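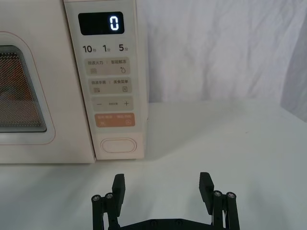 Microwave turns off the kitchen outlet when I heat anything longer than a minute

Posted by brekura_tenant, December 10, 2018

I moved into a one-bedroom in a building from the sixties and the outlets along the kitchen wall keep going dead. If I run the microwave for 30 seconds, no problem. If I do a full bowl of soup, the power on that wall cuts out and I have to press the little reset button on the outlet next to the sink. The fridge is on a different wall and stays on.

Things I have tried:
Unplugged the toaster and coffee maker. Helped a little, I think.
Moved the microwave to the other outlet on the same wall. Same thing.
Used it in the bedroom with nothing else plugged in. Ran fine for five minutes.

The microwave is a Kala, the small one, and it says 1000 watts on the box. The landlord says to buy a new microwave. Before I spend the money, is it the microwave or the wall? The breaker in the hall closet has not tripped so far, only the button on the outlet.

oldhousewiring

If the button on the outlet pops and the breaker doesn't, that is the GFCI. It doesn't care how many watts you pull. It trips when some of the current going out isn't coming back, so either something is leaking to ground or the GFCI itself is worn out. They do wear out. The one in my last kitchen was 17 years old and tripped whenever the dishwasher started.

The bedroom test doesn't clear the microwave, by the way. Bedroom outlets in a building that age usually have no GFCI, so a leak wouldn't trip anything there. Try it on a GFCI outlet on a different circuit, the bathroom for example, with a cup of water inside. If it trips there too, stop using the microwave. If it runs fine for 3 minutes, ask the landlord to have the kitchen outlet replaced. That is a cheap part and his job to fix.

Also press the test button on the kitchen one. If it doesn't click off, it's bad and needs replacing whatever the microwave does.

Note that 1000 watts is most likely the cooking power. What it draws from the wall is higher, and the label on the back will tell you.

vurkley

Mine did this. Got a new microwave and it stopped.

Âu

Don't use a power strip or an extension cord to get around it. I did that for a whole winter and the plug end turned brown. Put your request to the landlord in writing – mine ignored phone calls until February, then fixed it the same week I sent a letter. Keep a copy.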